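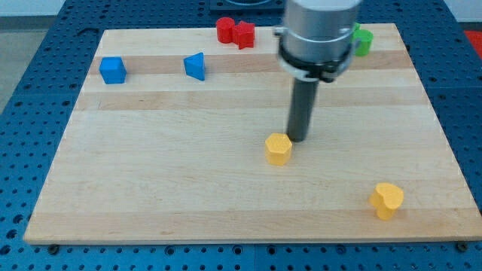 Who turns up to a council by-election? My report for the local democracy module

I picked by-elections because I'd never voted in one, and when I asked my flatmates it was the same story (one of them thought a by-election was the same thing as a postal vote). So I chose the Gumdale ward, which I can walk to from my house, and tried to find out why so few people there bother.

The electoral roll for the ward has 3312 names on it. At the last full council election, when every seat was up, the queue at the school hall went out of the gate. At the by-election I walked straight in and out, and the clerk looked pleased to have someone to talk to!

What I did

I printed a short questionnaire and took it round the ward over the Easter break in April. I wanted 200 replies and I got exactly that, though the last few took me three evenings and very sore feet. I also sat down with 16 residents for longer chats, mostly on doorsteps and a couple in the café on Meijer Road. I've left all their names out, as I promised them I would.

My first version of the questionnaire was a mess. Question four asked whether people "felt represented", and every single person wanted to know by whom. I changed it to "Could you name one of your ward councillors?" and it went much more smoothly after that.

What people told me

The thing I heard most was that they didn't know it was happening. Leaflets had gone out, but on the Nasimis estate the letterboxes are all in one lobby and the leaflets end up in a heap on the radiator. People in the older terraces had seen them and could tell me which party's was the glossiest.

I'd expected a lot of anger at politicians, and there was some, mainly over the plan to close the Erkell Street library. But the angry people were nearly all voters. The ones who stayed at home were much more relaxed about it, and several said they'd go next time if it was a "proper" election. I found that hard to argue with on a doorstep in the drizzle, even though I think a councillor has more say over your bins and your bus stop than most MPs ever will.

Problems with my method

I knocked in the early evening, so I missed shift workers almost completely. I also suspect some people told me they had voted just to be polite. If I did it again I'd start with the Nasimis estate and go round on different mornings as well, and I'd take a clipboard with a rain cover.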